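4. Open day demo – start-up (Planesora, simulated room)

1. Power on the demo PC. Wait for the Fundgate login.
2. Load room 682. Takes a moment, dont click twice.
3. Check the start veiw before visitors come in – desk on the left, door shut.

Note: mug and glass stay on the desk, the fetch task needs both.

Caution: do not reset mid-run. Step limit is 3000.

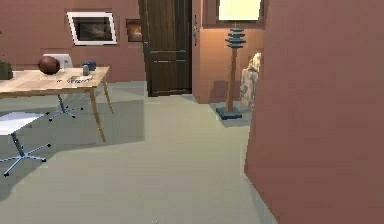 Fig. 11. Start view, room loaded.

4. Press Run. Stand clear of the big screen.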